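We use cookies to remember your settings and count visits. Accept | Manage choices

Recording your first session with the Orura handheld gripper kit

The Orura kit from Wotham is a pair of handheld grippers for recording household tasks by hand, without a robot arm in the room. You hold one gripper in each hand, do the task, and the kit saves the motion for training later on. This page covers the two-hand kit, from unpacking to a first set of usable recordings on a cabinet drawer. You will need two free hours and more than 2000 MB of space on the recording laptop.

Before you start

Charge the harness battery overnight. Update the Ponia recorder software on the laptop before you plug in either gripper. If you update with the grippers connected, the left one sometimes comes up with the wrong name and you have to pair both again.

Check the marker cubes. Each should sit square on its mount with no play. Wipe the faces with a dry cloth. Alcohol dulls the print.

Fitting the harness

Put the harness on over a plain shirt and tighten the shoulder straps until the camera mount stops rocking when you lean forward. Run each gripper cable along the inside of the forearm and leave a little slack at the elbow. Our first takes were spoiled by a cable that pulled tight every time the arm went straight.

Open Ponia, choose Two Hands, and hold both grippers out at waist height. The preview should show a green outline on each cube. If one outline flickers, turn that wrist slightly inward.

Recording a drawer

Pick a drawer with a small knob. Small knobs are harder than bar handles, but they show quickly whether the fingers are closing evenly. Stand an arm's length back with your feet apart and start with the fingers open.

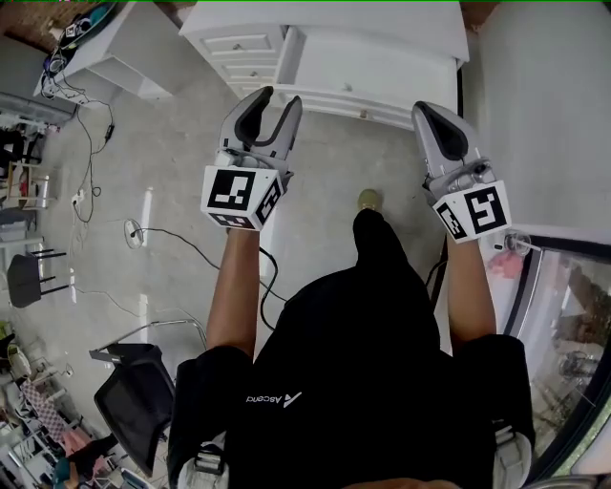

Both grippers out toward the cabinet, left fingers wide open.

Press the start button on the harness and wait for the beep. Then:

1. Move one gripper to the knob at a normal pace.
2. Close the fingers, pause briefly, and pull the drawer out halfway.
3. Let go, back the gripper off, and push the drawer shut with closed fingers.
4. Return to the starting position and press stop.

Keep the idle hand in view for the whole take. Ponia rejects any take in which a cube is lost for too long, and a hand dropped to the side is the usual cause.

Checking the takes

Over a week in October we recorded 533 takes with this kit and kept 318 after review. Most of the rejects came from the first afternoon. Play back every take at double speed and delete those where the fingers slip off the knob – the software does not catch these.

Export with the Christodoulou preset if your training code expects one file per hand. The default preset puts both hands in one file.

Contact | Terms | © Wotham | Back to top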